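**17 janvier 2024 — colle d'amidon et doublage, registres Tastasthorpe**

Repris les essais laissés en plan depuis août. Le lot Tastasthorpe, ce sont des registres de compte à couture sur rubans, demi-toile, dont les gardes se décollent presque toutes. Les feuillets du milieu sont sains. Ceux du début et de la fin ont pris l'eau à un moment : auréoles brunes, papier mou en tête, déchirures qui partent du fond de cahier. Encre brune par endroits acide, surtout dans les colonnes de totaux où la plume a repassé.

Question du jour : quelle colle pour doubler les feuillets mous sans que tout gondole au séchage, et avec quel papier. La dernière fois le doublage tenait, mais la feuille se tuilait dès qu'on la sortait des buvards. Ça ne peut pas rentrer dans un cahier dans cet état.

**Préparation de la colle**

Amidon de blé, eau déminéralisée, une part pour cinq en volume. Trempage la veille au soir dans la casserole couverte. Ce matin, cuisson à feu doux en remuant sans arrêt. L'empois a pris d'un coup, comme d'habitude, et il faut continuer après : si on s'arrête quand ça épaissit, la colle rend de l'eau le lendemain. Je l'ai gardée sur le feu jusqu'à ce qu'elle devienne translucide et qu'elle tombe de la spatule en ruban.

Obtenu 650 g de colle cuite, ce qui est trop pour une journée d'essais. La prochaine fois, moitié moins. Refroidie dans l'eau froide, casserole fermée par un film posé au contact pour éviter la peau.

Tamisage : trois passages au tamis de crin, au pinceau court. Le premier est pénible, les deux autres vont vite. Après le deuxième il restait de petits grains qu'on sentait sous le doigt, au troisième plus rien. Dilution à l'eau, petit à petit, jusqu'à la consistance du lait entier pour le doublage. Gardé un pot plus épais pour les charnières et les gardes.

Mélange B : la même colle diluée, coupée pour un tiers avec le gel Zirkska (éther de cellulose, sachet entamé, préparé hier). Le gel était bien clair, pas de grumeaux. Il retarde la prise et laisse le temps de replacer une fibre. Inconvénient connu : moins d'adhérence sur papier gélatiné, et nos feuillets le sont encore par zones.

Mélange C : gel Zirkska seul. Je n'y croyais pas beaucoup, mais il fallait un point de comparaison.

**Papiers**

Deux papiers japonais de la commande Wikström. Le plus fin est très beau, un peu irrégulier, avec des paquets de fibres qu'il faut repérer en transparence avant de couper. L'autre a plus de corps, ton légèrement crème, plus proche des feuillets. Attention au sens des fibres : les rouleaux ne sont pas marqués. J'ai mouillé une languette de chaque et regardé comment elle s'enroulait, puis noté le sens au crayon au bord du rouleau. Merci de ne pas couper cette marque en prélevant des bandes.

Bandes d'essai coupées à 33 cm de long, la hauteur du feuillet plus une marge pour tendre. Bords déchirés à l'eau et non coupés, même pour les essais ; un bord net se voit toujours au toucher une fois sec et fausse la comparaison.

Supports : feuilles prises dans un registre vide de la même période, acheté pour ça. Le papier est un peu plus épais que celui du lot, à garder en tête.

**Déroulement**

Humidification par contact, feuille entre deux intissés et buvard humide, sous plaque. Surveiller : les feuilles d'essai se sont détendues bien plus vite que prévu, et la première a été sortie trop tard. Elle collait à l'intissé par les coins. Écartée.

Encollage du papier japonais sur film polyester, au spalter, du centre vers les bords. Pose avec une règle en bois, l'autre main tient la feuille. Lissage à la brosse sèche à travers un intissé. Avec la colle seule, on a peu de temps et il faut poser juste. Avec le mélange B, j'ai pu soulever et reposer une bande partie de travers sans perdre de fibres. Avec C, tout glisse, la bande se déplace sous la brosse et il faut la tenir.

J'ai travaillé sur la paillasse du fond, qui est trop étroite. Dès qu'on a le film, le pot, les buvards et la pile d'intissés, il n'y a plus où poser le feuillet. Pour les grands formats du lot (les plans pliés en fin de volume), il faudra plus de surface. La table blanche a un plateau rectangulaire, et les coins arrondis éviteraient d'accrocher les films quand on les retourne. À mesurer avant de décider. 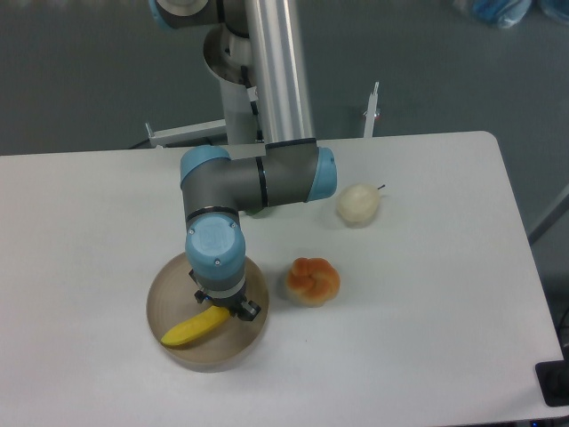
*La table blanche aux coins arrondis, sol gris.*

Reste à voir comment le plateau supporte l'humidité et la colle. Essai simple à faire : une goutte de colle diluée dans un coin, une nuit, puis éponge. Prévoir de toute façon un film polyester dessous, débordant largement, et un buvard sec pour les mains.

**Séchage**

Deux méthodes comparées.

Première méthode, sous presse : intissé, buvard, feutre, plaque Notwood, poids. Les plaques Notwood sont bien planes et ne boivent pas l'eau, mais elles la bloquent aussi. Les buvards du centre de la pile étaient encore froids au toucher à midi alors que ceux du dessus étaient presque secs. Il faut les changer plus souvent au début, ou intercaler des feutres plus épais. J'ai changé au bout d'un quart d'heure, puis d'une heure, puis en début d'après-midi.

Deuxième méthode, séchage tendu : bords de la bande de japon collés sur un panneau avec la colle épaisse, feuille au milieu, libre dessous. Languette glissée sous un bord pour pouvoir passer la spatule. Le panneau brut avait été isolé au papier kraft l'été dernier et le kraft commence à se décoller à gauche. À refaire avant de s'en resservir pour un original.

**Résultats en fin de journée**

| Essai | Papier | Colle | Séchage | Observation |
|---|---|---|---|---|
| 1 | fin | A (amidon) | presse | adhère bien, tuilage net côté doublage |
| 2 | fin | B | presse | adhère bien, léger tuilage, souple |
| 3 | fin | C | presse | se soulève aux angles à l'ongle |
| 4 | crème | A | presse | trop raide, claque quand on tourne |
| 5 | crème | B | presse | correct, un peu de corps en plus |
| 6 | fin | A | tendu | plan, surface un peu tirée |
| 7 | fin | B | tendu | plan, souple, bord propre |

Le 7 est le meilleur pour l'instant. Le 2 resterait acceptable pour les feuillets intérieurs, qui seront de toute façon tenus par la couture. Le 4 est à oublier : une feuille comme ça au début d'un cahier casse la voisine.

Réserve sur le 6. La surface tirée se voit en lumière rasante, on a perdu le relief de la réglure. Sur un original ce serait dommage, la réglure est faite à la pointe sèche dans les premiers volumes et c'est à peu près la seule chose qui distingue les deux séries. Peut-être la colle trop épaisse, peut-être la feuille trop humide au départ. Je ne conclus pas sur un seul essai.

Le C est abandonné pour le doublage. Le gel seul garde son utilité pour ramollir les vieilles colles de dos : passé au pinceau sur le fond du registre d'essai, recouvert d'un film, la colle animale s'est enlevée à la spatule en os sans forcer. Le fond de cahier n'a pas souffert. À reprendre sur le volume le plus abîmé.

**Encres**

Test à la goutte sur les feuillets originaux, sous loupe, buvard. Encre brune des textes : stable à l'eau. Encre rouge des traits de total : elle décharge, faiblement mais nettement. Donc pas d'humidification directe sur les pages à traits rouges. Ça concerne surtout les pages de fin de mois. Essayer une mise en humidité par membrane, plus lente, et surveiller le rouge à chaque ouverture.

Pour les zones acides sous les totaux, pas de doublage à la colle aqueuse avant d'avoir passé les bandelettes d'indicateur. La boîte est dans le tiroir du haut, il en reste peu.

**Entretien**

Spalters lavés à l'eau froide puis tiède, suspendus poils en bas. Le large perd ses poils, j'en ai retiré plusieurs de l'essai 5 à la pince. Ne plus l'utiliser sur le lot. Tamis rincé tout de suite : celui qui était resté sale depuis l'été a dû tremper longtemps et le crin s'est détendu sur un côté.

Reste de colle au réfrigérateur, pot étiqueté. À jeter après trois jours, même si elle sent bon. Le pot entamé d'août est parti à la poubelle, il était rose sur le dessus.

**À faire**

- Ouvrir les bandes 2, 5 et 7 demain matin et vérifier la planéité après une nuit hors presse.
- Refaire le 6 avec une colle plus diluée, même papier.
- Essai de pliage sur 2 et 7, dans les deux sens de fibre.
- Recoller le kraft du panneau de séchage.
- Mesurer la table blanche et faire l'essai à la goutte.
- Commander chez Wikström un rouleau du fin, en demandant le sens de fabrication.
- Spalter large à remplacer.
- Bandelettes d'indicateur, une boîte.

Les plans pliés attendront. Celui du deuxième volume est cassé à tous les plis et une des parties est rangée à l'envers dans la pochette — je l'ai laissée comme ça, il faut d'abord la photographier recto et verso avec sa place actuelle.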